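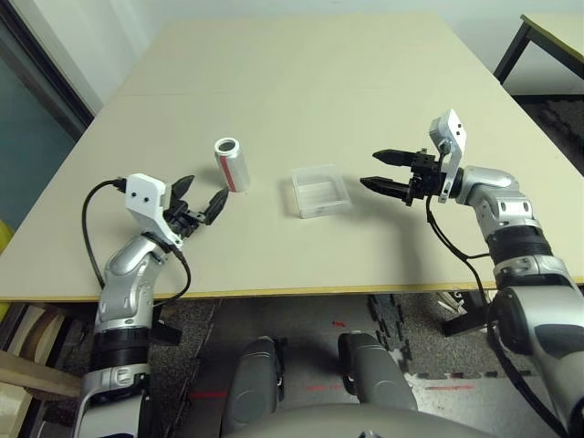 Yeshi Tufa wrote in to say that she had cleaned the varnish on her grandmother's landscape with half a raw potato, as a magazine told her to, and that it looked wonderful for a week. Then a gray bloom came up across the sky and it has stayed there. She wanted to know which household product takes it off.

None that I would put on a painting. I get a lot of letters like this, and the advice in them is mostly the same advice that was in my mother's magazines: potato, white bread, spit, a dab of baby oil for "tired" colors. Some of it will move dirt. What it leaves behind is starch, crumbs or grease, and the letter writers find that out later. Yeshi's picture needs a conservator to look at it, and I told her so.

So, a page of tips for looking after art at home, most of them duller than a potato.

Dusting a painting

Use a soft, wide, natural-hair brush that has never been near paint or polish. Stand the picture upright on a folded towel, tip it slightly forward so the dust falls away from the surface, and work from the top. Look at it from the side under a lamp first. If any paint is lifting, put the brush away. No cloths, no feather dusters (the quills scratch), no damp anything.

Cleaning the glass

Spray the cloth and never the glass. Liquid runs down behind the frame lip and wicks into the mat, and you get a brown tide line along the bottom. Zarness sells a "gallery grade" glass spray that I tried in February against plain water with a little rubbing alcohol. On my hall prints I could not tell which was which. If the glazing is acrylic, skip the alcohol too, and anything with ammonia in it. Use water and a clean microfiber cloth.

Hanging

Two hooks, set apart, for anything wider than your shoulders. It stops the thing from going crooked every time a door slams. I am not convinced by adhesive strips, whatever weight is printed on the packet. Mulugeta Mekonnen swears by his and has 34 small frames up on them in a stairwell. He also repainted that stairwell with a washable paint, and I would like to hear from him again after a humid summer.

The rule about centering every picture at eye level is fine for a gallery where people stand up. Over a sofa, go lower. Over a radiator or a working fireplace, don't hang anything you care about.

Light

"UV-filtering" glass slows fading. It doesn't stop it, and the salesman at Ghauri who told Natnael Ayele otherwise should have known better. Watercolors and old photographs do best in a hallway with no window. Swapping them with something in a drawer every 4 months costs nothing.

Storing

Upright, off the floor, not in the attic — and not in the basement either, if yours is anything like mine. Don't use bubble wrap with the bubbles against the paint. They leave rings. Glassine or clean cotton sheeting goes first, cardboard after that. Write what it is on the outside of the package, in pencil.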